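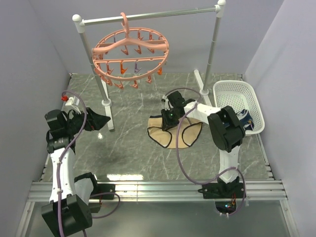
Small laundry is the stuff that goes missing. Over the past few months we've had more questions about socks and underwear than about sheets, mostly from people in the Stistton building who share one dryer and would like to stop using it for half a load. The easiest fix is an oval clip hanger, the kind with little pegs dangling from the rim and the crossbars. Hook it over the bar of an ordinary drying rack and it holds a week of small things in the space of one shirt. Briefs go up by the waistband, one clip on each side, with the leg openings hanging free.

A few notes from people who have used one through the winter:

- Spread each piece flat before you clip it. Twisted elastic dries twisted.
- Load both sides evenly or the hanger tips.
- Thick socks need a clip each. Thin ones can share.
- Check that the feet of the rack are fully open — the older ones in the Urnard laundry room tend to creep.

Girish Dixit has 7 clip hangers to give away, left over from the August swap. They are used but all the clips close. Leave a note in his mailbox at Kwok House, number 22, and he will put one by your door.

The rack in the basement at Urnard is free for anyone to use overnight. Please take your things down by 8 a.m. and leave the hanger on the bar.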